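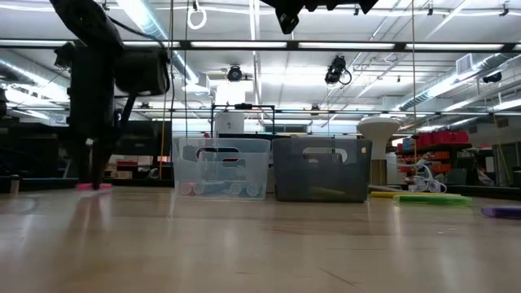 Vol. 23, Issue 4

MENDITZ EXTENDS RAVN BIN LINE TO FLOOR-LEVEL TOY STORAGE

Clear and gray versions share one footprint; shipments to start in February

RURKLEY – Menditz, a supplier of household and classroom storage, has added two open-top bins to its Ravn line. Both are meant for use on the floor, in playrooms, waiting areas and preschool rooms where toys are put away several times a day. The clear version and the dark gray translucent version are similar in size and shape. Each has a cut-out handle opening near the top rim.

The two finishes differ in how much of the contents they show. In the clear bin, a toy vehicle with red and white wheels can be identified from across the floor, with some blurring through the wall. In the gray bin, an object near the bottom shows faintly as a yellow-green color and little else. Menditz recommends the clear finish for sets that are sorted by type and the gray finish for mixed items.

Walls and handle

The handle opening sits below the rim so that the rim remains continuous. Edges of the opening are rounded after molding. Bins may be carried by one handle when partly filled. Full bins should be lifted from the base.

The bases are flat and can be set side by side with almost no gap. Menditz specifies a hard, level floor. On carpet, the bins should be placed at least one bin width from a doorway to avoid being caught by the door.

Testing

Handle testing was carried out at the company's Pakulmont facility. Sample bins of both finishes were lifted and set down 4,000 times under a fixed load. No cracking was recorded at the corners of the handle opening. A separate set was kept in a toy room for 60 days and wiped daily with a mild soap solution. Surface scratching was greater on the clear bins than on the gray bins, mainly on the inside of the base, and the care sheet has been revised accordingly. Abrasive pads should not be used on either finish.

Toys with exposed metal axles should be placed in the bin by hand. Dropping them from rim height will mark the base.

Availability

The first production run consists of 1,391 bins, divided between the two finishes according to advance orders. Retail customers may order single bins. Schools and child care centers may order by the carton, in one finish or mixed. Lids are not included and are not planned for this size. Adhesive label holders from the earlier Ravn shelf boxes fit the flat part of the front wall under the handle.

Care sheets and carton dimensions are available from the Menditz sales office in Rurkley, open from 8:30 a.m. to 4 p.m. Samples of both finishes can be requested by trade customers with an existing account.

Menditz supplies bins, shelf boxes and label systems for homes and schools. Ravn is the company's line of open storage.

###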